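From: Shiela Navarro
To: Prundside Pantry & Closet list
Subject: Re: cans, cans, cans (was: the bottom shelf)

Glenys Morris wrote on 11/01/2019:
> Hello all. I am at my wits' end with the bottom shelf of the pantry and
> I know some of you have been through this. We buy soda by the case, three
> or four kinds, and the cardboard takes up the whole shelf. Everybody rips
> open a new box before the old one is finished, so I have half-empty boxes
> behind half-empty boxes. I tried one of those wire racks where the cans
> roll down to the front, and it was fine until my son loaded it crooked and
> the whole lot came down on my foot.
>
> Shiela, didn't you say back in September that you'd gone over to open
> bins? Do they hold up? Do you lay the cans down or stand them up? And do
> you sort by kind or just dump? My shelf is deep and rather low and I can't
> move the one above it (it's nailed in, thank you, previous owners).
>
> Glenys

Glenys, your poor foot! I had the rolling rack too, the Pleller one, and mine never fell on anybody but it did shoot a can of seltzer clear across the kitchen floor one morning when I pulled from the bottom too fast. The dog has not forgiven the pantry.

Yes, I went over to bins and I'm still on them, so that's going on two months now with three people in the house helping themselves, and I'd call it a success with a couple of grumbles. Let me try to take your questions in order, though you know me, I'll wander.

Do they hold up: so far, yes. I got the clear plastic kind with straight walls and a hole cut in the end for your hand. I was worried about that handle hole more than anything. It looks like the spot where a crack would start, and a bin full of soda is heavier than you'd think. I've been hauling mine in and out by that hole every day and there's no crack yet. What I don't do is carry a full one across the room by it. I slide it out, and if it has to go to the table I get a hand under it.

Mind you, not all clear bins are the same. The first ones I bought were Drunbergs on sale and they had sloped sides, narrower at the bottom. Lovely for socks. For cans they were useless, everything leaned in toward the middle and you lost a whole row. Those now live in the linen closet with the washcloths and I'm very happy with them there. Get straight walls for cans, is what I'm saying.

Standing or lying down: I went back and forth on this so many times. Lying down you can pile them, and if your shelf is low that sounds like the answer. But they roll! You take one from the left and the others all shuffle over with that awful clank, and in a see-through bin you end up looking at a bunch of can bottoms and can't tell the diet from the regular without digging. Standing up I get one layer only, but I can see the label straight through the wall of the bin, and every can comes out with one hand. You lift it out, tip it a little to clear the rim, done. With a low shelf you'd want to check there's room to do that tip. If there isn't, just slide the bin forward first, it takes two seconds.

Do I sort: oh yes. One kind to a bin, and I'm strict about it! My husband's Cokes in one, the Sprite in another for my daughter, and then a bin for the odds and ends, meaning whatever white-can something or other was marked down that week. I did try mixing them for a few days to see if it would save room. It did save room and it drove all of us up the wall, with everyone pawing through to find theirs.

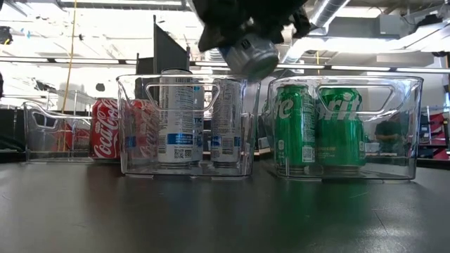 I do the refilling at the table and not on my knees in the pantry, which my back thanks me for. Out come all the bins, side by side, and I load from the case straight into them, then they go back in. It also means I look at each bin on its own and see what we're low on before I write the shopping list. Last week we had next to no Sprite and I'd have sworn we had plenty. In the old days that would have been an empty box sitting there looking full.

Try the refilling with the bins in the same order they sit on the shelf. It sounds fussy, but the first time I did it I put them back any old way and got complaints all evening from people reaching in the dark for the wrong soda. Now Coke is on the left and Sprite is on the right, and whatever else there is goes between them, and I leave it alone.

Irena asked me off-list about old cans and new cans, and I promised I'd answer here so everyone gets it. I put new ones in at the back and move the old ones up to the handle end. That's the whole system. If I'm feeling lazy I turn the bin around, so what was the back is now the front, but that only works if both ends have a handle and I think on some of them it's just the one. Check before you buy if that matters to you.

Now the grumbles. Clear plastic shows everything. Fingerprints, dust, the sticky ring from the can somebody put back with a dent in it (I have my suspicions). I wipe mine out with a damp cloth and a drop of dish soap whenever they're empty enough to bother, and dry them right away or they go spotty. Don't use the scratchy side of the sponge. I did that to one and now it has a foggy patch right where you'd want to read the label.

The other grumble is the sliding. On my painted shelf they stick a bit and then let go all at once, so the cans bang together. Matěj Zeman wrote in ages ago about lining his shelves with that ribbed rubber mat and I tried it, and Matěj, I'm sorry, but for me it was worse! It gripped so hard I had to lift the bin to move it. I took the mat out and rubbed the shelf with the end of a plain white candle. Smooth as anything. If you have other ideas I'd love to hear them, I'm nearly out of candle.

Measuring! I nearly forgot, and it's what you need most, with that nailed-in shelf. Measure the depth from the very back wall to the inside of the door and not to the edge of the shelf. My first try stuck out just enough to stop the door from latching and I spent a whole evening thinking the door had warped. Measure the height from shelf to shelf and then stand a can in the space and pretend to take it out. And measure at both ends of the shelf, because in an old house like yours I'd bet you a casserole they don't match.

You asked what I'd do with a deep shelf. I'd run the bins long ways, front to back, like drawers. If you set them sideways you'll have a row behind the row and you're right back where you were with the boxes. Long ways, you pull one out and the whole supply comes with it. Genalyn Evangelista does hers like that with canned tomatoes and beans, and I copied her outright after I saw her kitchen. She has labels on hers too. I never bothered, with soda you can read the can.

How many to get, well, I'd buy two first and live with them. I know the temptation is to do the whole pantry in one afternoon. I did that with the spice jars and you all remember how that went (Irena still has the extra lids, I believe). Two bins, your two most popular sodas, leave the rest in the cardboard and see if the family goes along with it. Mine came around once they noticed they could see from the doorway whether there was any left.

What I haven't solved is where the overflow goes. When there's a good price I buy more than the bins hold, and the extra sits in its case on the garage floor, where everyone forgets about it. I've been thinking about a low cart on wheels. Did anyone here end up buying the Ivanyshyn one that was going around in the swap thread? Does it take the weight, or do the wheels splay out? I'd want to roll it over the bump at the garage door without taking the whole thing down.

Glenys, send me your shelf measurements when you have them and I'll go out and look at what I've got. I have one spare bin, straight sides, no foggy patch, that you're welcome to try before you spend any money. It's in my way anyhow, and I can drop it off when I bring back your cake tin, which I have not forgotten about.

Hope the foot's better,
Shiela

P.S. Whoever asked about glass bottles in these, I haven't tried it. I think they'd be too tall and tippy for mine, but Genalyn may know.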